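Posted in: Your Questions | Local Politics | Pacheco Ward

So you want to know about the by-election

I'm Aldana Bustos and I'm one of the people putting their hand up for the vacant Pacheco Ward seat on Dravham council. I've been doorknocking since March and I keep getting asked the same things, so I sat down at the kitchen table and wrote out my answers. If yours isn't in the list, send it through and I'll add it when I get a minute.

Why are we voting again? Didn't we just do this?

We did, and I know, I groaned too. Sakda Meesuk stepped down partway through his term to move closer to his grandkids, and there's too much of the term left for the seat to sit empty. So Pacheco votes and the other wards don't. If you live on the far side of Bollunel Creek you can put your feet up.

Are you with a party?

No. I was a member of one in my twenties, let it lapse, and haven't joined another. I'm running as an independent. Thongchai Ongart and Yasaman Shokri are running as well, and you'd have to ask them about their own arrangements. I've had a cup of tea with both and we got along fine, even though Yasaman and I disagree on nearly everything to do with parking.

Who's paying for all your signs?

Mostly me! I had 150 corflutes printed, and the bill came out of my own savings. There have been small donations from neighbours, and I've capped those at $1,000 from any one person. I'm not taking money from developers. I did get an offer and I sent a polite no thanks. The full list of donors goes up on my page before voting opens, names and amounts, including my mum's.

What's your position on the Griko site?

This is the big one, so bear with me. The old Griko cannery has been fenced off for years and there's a proposal to put flats on it. I'm in favour of flats there. We need somewhere for people to live, and it's a short walk to the station. What I don't like is the height on the creek side, and I really don't like that the footpath along the back disappears in the current drawings. I'd vote for it with the top two floors taken off the creek end and the path put back. If it came up exactly as it is now, I'd vote no and ask them to come back with something better.

I know some of you want nothing built at all. We're going to disagree on that and I'd sooner tell you now than after the count.

How close was it last time?

Very close at the top. Sakda won with 1,886 votes and the recount took most of an evening. I was scrutineering for a friend and ate an entire packet of ginger nuts. Please don't assume your vote won't matter in a ward this size.

Will you bring back the hard rubbish collection?

I'll try. It was cut to save money and then the council spent a good chunk of that money picking up dumped mattresses (mine is one of the streets where they get dumped, so I take this personally). I'd like 2 booked pickups a year for each household. One councillor can't do it alone, but Aroha Hinds from the neighbouring ward has already said she'd second the motion.

What about rates?

I won't promise a cut. I haven't seen anything in the budget that would let me do it without closing something you use. What I will do is push for the budget to be written so a normal person can follow it. I've read the whole thing with a highlighter and there are still lines I can't explain to you.

Do you have a job? Will you have time for this?

I do bookkeeping for small businesses, four days a week, and I'll drop to three if I get in. Council meetings are in the evening and they do run late. My kids are teenagers and very happy to see less of me.

Can renters vote?

Yes, if you're on the roll for an address in the ward. You don't have to own anything. Check your enrolment early, especially if you've moved lately, as the roll closes well before the vote does.

I'm away on voting day. What do I do?

Ask the returning officer for a postal vote. Get your request in early and allow a few days for the mail each way.

Where can I come and have a go at you in person?

I'm outside the Bollunel bakery most mornings from 8 am until the sausage rolls run out, and I'm happy to come to you if you've got a few neighbours together. Put the kettle on and I'll bring biscuits! 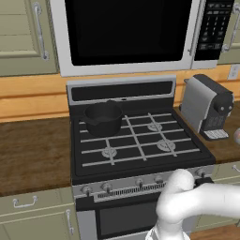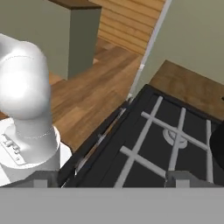
Kitchen range and microwave, first picture; white robot arm by the stove, second.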